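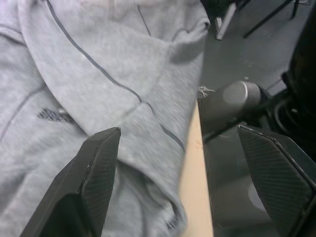
Talks > Open days > Anusley, November > Speaker notes

Start with the visit. Two of us went to the Baird open day at Anusley on the Saturday. Doors at ten, folding demo after lunch.

Hooded tops are harder than towels. Hood, seams, thick folds. Pause for questions on grip.

Baird gave us their figures: 217 tries, 49 of them on hooded tops. Say these are theirs.

Then on to Museo, next slide. Leave Fatia for the end if time allows.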